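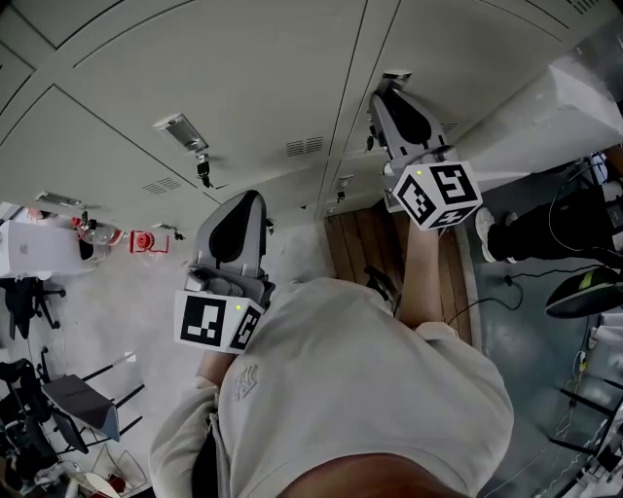 About Ranine

Ranine is a small research group that works on how robots learn to use ordinary furniture: doors, drawers, latches and locks. Custódio Coelho started the group and still leads the method work. Catarina Aguiar runs data collection and testing.

What we work on

Our main project is called Wustus. It is a way to teach a robot arm from recordings of people doing a task with hand-held grippers. The person wears a camera on the head, each gripper has its own camera, and marker cubes on the grippers let us work out where each hand is at any moment. No robot is needed while the recording is made.

We picked lockers as the first test. A locker door is thin, the handle is set into the metal, and the key often stays in the lock, where a careless gripper will knock it. Doors on the same bank don't all swing the same way under load, and some stick. 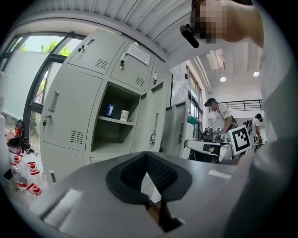

The hard part is the moment just after the latch lets go. Until then the gripper can pull in a straight line. Once the door moves, the hand has to follow an arc, and the size of that arc depends on where the hinge is. Our first model guessed the hinge from the head camera alone and was often wrong on narrow doors. The current one uses the gripper views as well, and corrects its guess as the door opens.

Results so far

We trained the current model on 3,000 recordings. In our last round of tests the arm made 1,000 attempts on doors it had not been trained on, and opened the door in 900 of them. Most of the failures were at the handle, before the door had moved at all. We count an attempt as failed if the arm takes longer than 40 seconds, even if it gets there in the end.

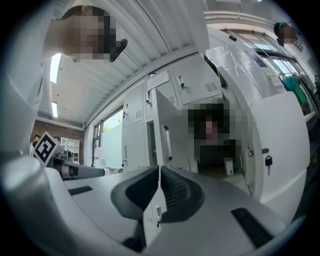
Cuadros wrote to us after reading those numbers to say that opening a door is half a task, and that closing it again without trapping a bag strap would be worth more in a real changing room. We agree, and closing is part of the next round, which begins in September.

Working with us

The software we use to line up the camera views is called Kovus. Research groups can ask for a copy, along with the test protocol and the list of failure types. Questions about the method go to Custódio. For visits and recording sessions, write to Catarina.

Page last updated 27/08/2022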